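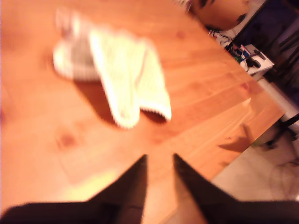 *A knit sock on a wooden table.*

## Season Notes: July

Readers of this page will know that the summer months are given over to matters of organization, and this year is no exception. The Hatus Hockey League has published its revised playing rules, and I have now read them in full. What follows is a review of the changes most likely to affect those of us who follow the Watby club from the stands.

The first concerns the length of the schedule. The league has dropped the midseason break and will instead run the two halves of the calendar together. Clubs had asked for this for several years. Travel to Meesuk in January has always been difficult, and the break did little to relieve it. Under the new arrangement, Watby will make both of its Meesuk trips before the winter holidays, and supporters who travel by coach should plan accordingly.

The second change is to overtime. Regular season games tied after three periods will go to five minutes of three-on-three play, followed by a shootout. The previous format, ten minutes at four-on-four, has been retired. I regret its passing. It suited a patient team, and Watby under Sylvain Jacquet was nothing if not patient. Our record in the longer format was the best in the league, and it remains to be seen whether a roster built on defensive depth can adapt to so much open ice.
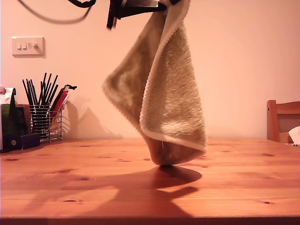
Attendance figures were also released with the rules. Watby drew 1,863 to its final home game and 1,628 to the one before it. The rink holds 2,000 when the standing section at the north end is open. These are respectable numbers for a town of our size, and they support the case for keeping that section open all season. The club has opened it only for selected games in the past, and its policy for the coming year has not yet been announced.

On the subject of tickets, 200 seats will be set aside at each home game for youth players and their families. Requests must come through a registered youth team. Individual applications will not be accepted at the box office, and parents are advised to speak with their team manager before training camp begins.
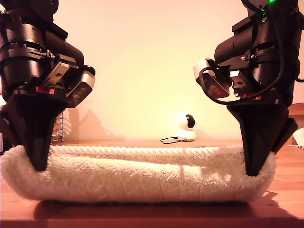 The roster itself is largely settled. Jacquet will return behind the bench for a fourth season, and the first two defensive pairs are unchanged. The open question is in goal. Last year's backup has signed with Atel, where he is expected to start, and Watby has yet to name a replacement. I would favor a veteran on a short contract. The club's younger goaltenders need games, and they will not get them sitting at the end of our bench.

Preseason play opens at home against Atel, with the puck dropping at 7:00 p.m. Doors open one hour earlier. The parking area on the east side of the rink will be closed for resurfacing, and spectators should use the school lot across the road.

Comments on the new overtime format are welcome below. Notes on training camp will be posted here once the full roster has been released.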